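Tarık Ersoy has worked with beds for 21 years, first in the laundry of a hotel in Unley and now at Cistero, where he teaches machines to make them. I met him in January, in the small kitchen behind the workshop.

"Before, my back knew every mattress," he told me. "Now I hold a gripper and I do the movement slowly, so that the machine can learn it." On a good day he records 126 movements. On a bad day he stops after six and drinks tea.

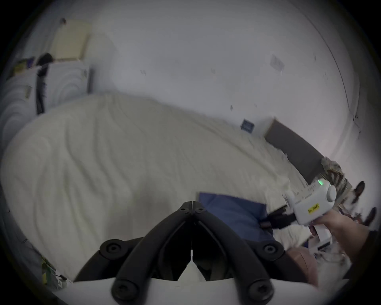
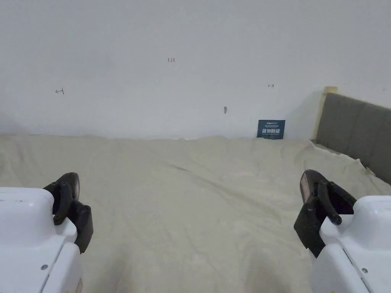

He is not afraid for his place, but he worries about his former colleagues. "They ask me if I am teaching the thing that will replace them. I say, maybe it takes the heavy part — I cannot promise more."

The pay is better and the hours are regular. What he misses is the talking. In Unley they were always two at one bed, and he still phones the woman who worked on the other side.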